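Taltier has opened its second line of industrial felt surfacing, and a new market study puts the company among the vendors most likely to gain from demand for quieter work areas over the next several years.

The study, released in August by the research firm Studance, covers felt and felt-faced materials used on desks, benches, wall panels and machine bases. It follows sales through distributors and direct contracts, and leaves out clothing, craft felt and automotive carpet. Studance spoke with buyers and producers for the work and ran 975 survey responses through its forecast model.

According to the report, offices and light assembly shops are now the two largest groups of buyers. Schools come next, followed by test labs. Hospitals are a small part of the market and are expected to stay that way, mainly on account of cleaning rules that favor hard surfaces.

"Orders used to come in for one room at a time," said Horacio Sosa, who heads sales at Taltier. "Now a customer will ask for a full floor, and they want the same shade on every bench. That's harder to do than it sounds. Two dye batches can look fine apart and look wrong side by side."

The new line at Taltier runs wide rolls, which lets the company cover a large bench with no seam down the middle. Sosa said seams were the most common complaint from assembly customers, as small parts catch on them. The older line will stay in service for narrow goods and for replacement orders on existing installations.

**Vendors in the report**

Studance profiles Taltier, Cokalus and Shao in detail and lists a number of smaller producers in an appendix. The three companies take different approaches to the business.

Cokalus sells mostly through office furniture makers, which buy cut pieces and apply them at their own plants. The company does not sell to end users and has said it has no plans to start. Its volumes are steady, but the report notes that it depends on a short list of large accounts. One of those accounts moved to a cork product last year, and Cokalus has been slow to replace the lost volume.

Shao entered the market from acoustic panels. Its benchtop material is a thinner version of the panel felt, bonded to a stiff backing, and is sold in standard sizes only. The report describes Shao as the low-price vendor in most regions. Buyers gave it good marks for delivery times and lower marks for color range, which is limited to grays and one dark blue.

Taltier falls between the two. It sells direct and through distributors, cuts to order, and charges more for doing so. Buyers surveyed for the report rated its technical support above that of the other vendors but said its quotes took too long. Sosa said the company has added staff to its quoting desk and that most requests are now answered by the end of the next working day.

**Prices and raw material**

Wool prices have been uneven, and the report expects that to continue. Most producers have moved at least part of their output to blends or to recycled polyester. Studance says blended products made up 42 percent of the material sold in the period it reviewed, and it expects the share to rise in every year of the forecast.

Recycled polyester felt is cheaper and takes dye more evenly. It also builds up static in dry rooms, which rules it out for some electronics work unless it is treated. Treated goods cost more, and the treatment wears off with heavy cleaning. Several of the electronics buyers interviewed said they had gone back to rubber mats for that reason.

All-wool felt remains the choice for buyers who need a surface that springs back under load. Demand for it is expected to hold level.

Freight is the other cost the report spends time on. Felt is light for its size, so trucks fill up before they reach their weight limit, and producers located far from their customers are at a disadvantage. Taltier ships from a single site. Cokalus has two, and Shao works through rented warehouse space near its larger customers.

**Outlook**

The forecast calls for steady growth, with the fastest gains in the first half of the period as delayed office projects are finished. After that the report expects growth to slow and replacement orders to make up a larger share of sales. A felt benchtop in daily use usually lasts a few years before it mats down or picks up stains that will not come out, and many of the surfaces put in during the last round of office building are due.

The report lists the main risks as wool supply, changes to fire codes for recycled fiber, and competition from cork and soft-touch laminates. Cork in particular has gained ground with furniture makers. It costs more, though the gap has closed – and it can be wiped clean, which many buyers said they wanted.

Fire codes are harder to predict. A number of local authorities treat a felt-faced bench as furniture and others treat it as an interior finish, with a different test for each. Producers have asked for a single rule. The report does not expect one during the forecast period and suggests that vendors carry both test results for any product sold into public buildings.

Sosa said Taltier already does so for its main range and will extend testing to the wide rolls before the end of the year. The company has 51 colors on its current card, but the tests are run by fiber mix and thickness, so the list is shorter than it looks.

Cokalus said it had received the report and was reviewing it. Shao did not reply to a request for comment.

The full study includes regional tables, vendor profiles, price history and a section on how the forecast was built. It is offered as a single-user or company-wide license, with the single-user version priced at $2254. Studance said existing subscribers can download it from their account pages at no added cost, and that a shorter update will follow once year-end shipment figures are in.

Taltier said rolls from the new line are available to order now in gray and charcoal, with other shades to be added as stock of the older narrow goods is sold through. Lead time is listed at around three weeks for cut pieces. Full rolls ship sooner. Sample squares can be requested through distributors, and the company asks that customers matching an existing surface send in a piece of it with the order.

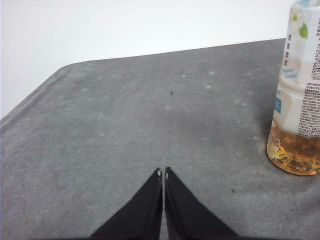 A gray, felt-like tabletop against a plain white wall.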